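Clear desks, again
Horance House tenants' newsletter, May 2022

The clear desk push is back. We had one in February, it lasted 3 weeks, and the shared table was buried again before the posters came down. Forgive me if I don't bake a cake for this one.
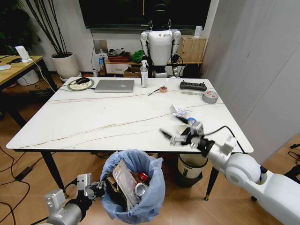

The new rules come from Wident, who look after the fit-out, and they run to 6 pages. Most of it is about recycling. I'd like to see it work, but drink cans still go in with the wrappers and cardboard, in the same blue-lined bin, and a memo won't sort them. Separate bins were promised for the Phromma end of the floor too. I'll believe it when I trip over one.

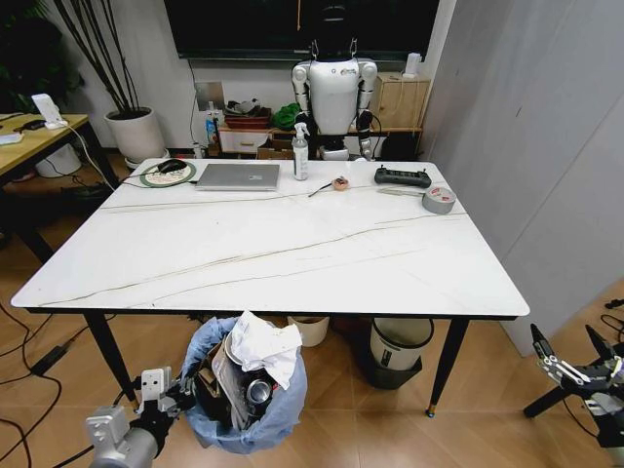

Then there's the bill. Storage tubs and labels came to $1,171, split between all tenants, including Buvex, who have their own cupboards and didn't ask for any. My guess is some 100 labels will end up in a drawer.

Wipe the table when you finish and take your cup with you. That would have cost us nothing.
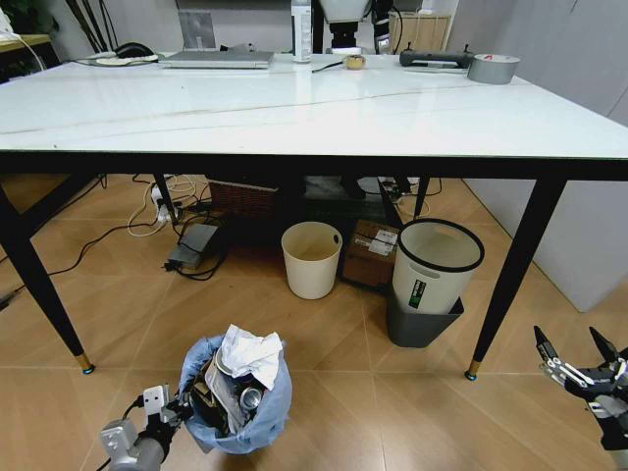 The shared table, with bins and cables underneath.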